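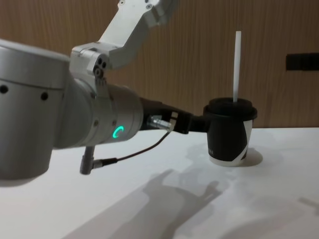
3 min read

Buyers still choose a gripper by its top force, and I think that is a mistake. At Utbridge we ran the Cenano and the Pritside on paper cups, 100 grips each. The Pritside is much the stronger of the two. It also crushed 6 cups, and the Cenano crushed none.

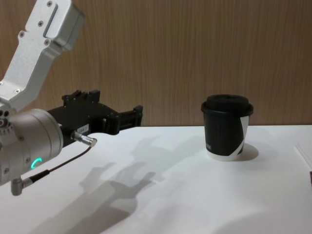 Till Hinrichs argues that you can always turn the force down. You can, but the Pritside gets jerky at the low end, and that doesn't show on a data sheet. I would ask every maker for figures at the lowest setting, on something soft. Until they print them, borrow one and buy a sleeve of cups.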